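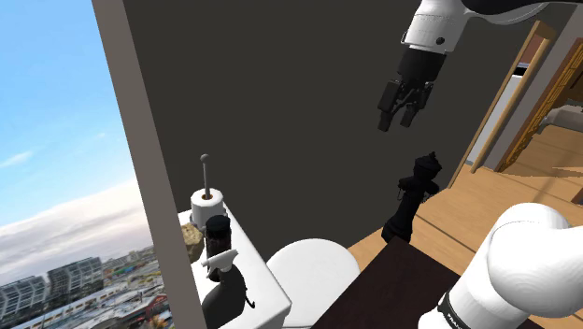 What does a parliamentary clerk do when a member is awarded a civic honour? Mostly paperwork, according to Elvira Pacheco, who handled such awards at the regional assembly in Chambi until she retired in April.

Assembly > People > Interviews

Pacheco joined the assembly office as a typist and left it as clerk of honours, a post that has existed under one title or another since 1841. The job covers the Chambi Medal, the freedom of the province and a handful of smaller awards. She spoke to us in the members' tea room, where she still has a locker.

"People think the vote is the difficult part," she said. "By the time there is a vote, everybody has agreed. The difficult part is the year before, when you have a name and a letter and no proof of anything."

A nomination needs the signatures of 55 residents and the backing of six sitting members, who must come from at least two parties. The clerk checks the signatures against the electoral roll. In her time Pacheco checked them by hand, with a ruler, and she says she would do the same again.

"The computer will tell you a person exists. It won't tell you that the same pen has written a whole page of them. I sent back one form three times. The man it was for was perfectly deserving and got his medal in the end, but his nephew had been in a hurry."

Her best known case was that of Segundo Ñahui, the former member for Drurkier, who sat for the district through four elections and pushed through the law giving tenant farmers a vote in water board elections. He was first put forward while still in office. The rules did not allow it then and the papers went into a cupboard. When they were taken out again, two of the members who had signed were dead and one had changed party.

"That counted as a fresh nomination, so we started from nothing," Pacheco said. "His old constituents were very good about it. A woman came in on the bus from Drurkier with the new forms in a biscuit tin. I gave her a receipt and she asked for a second one for her sister."

The assembly passed the motion without a division. Ñahui, who was by then using a stick, asked that the presentation be held in the morning so that people from Drurkier could get home the same day. The hall seats fewer than the number who wanted to come. Pacheco's office sent out 867 invitations, and those without a seat heard the speeches over loudspeakers in the courtyard.

Asked what she remembered of his speech, she said it was short and that he spent most of it on the water boards. "He named the villages. I had the text in front of me and he left out the paragraph about himself, so the interpreter lost her place."

She is less content with how the awards are paid for. Until recently the medals were struck at public expense. Under an arrangement agreed in her last year, the cost is met by Sindeo, a cement company, and its name appears on the back page of the programme. Pacheco wrote a note opposing it, which was circulated to members and not discussed.

"It's a small sum. The assembly could find it. If a company pays for the medal, then one day somebody from the company will be nominated, and the clerk will have to deal with that. I put it in writing and they have the note."

She does not expect the arrangement to be reversed before the next election. Her own successor has been appointed from the records department, and the two of them spent a month going through the cupboard together. They found eleven nominations that had never been answered. Replies have now gone out to all of them, in some cases to the families.

Pacheco has been asked whether she would accept an award herself. She said the rules exclude staff for five years after they leave, and that she drafted that rule.

Contact the assembly press office | © Chambi Assembly Review | Back to top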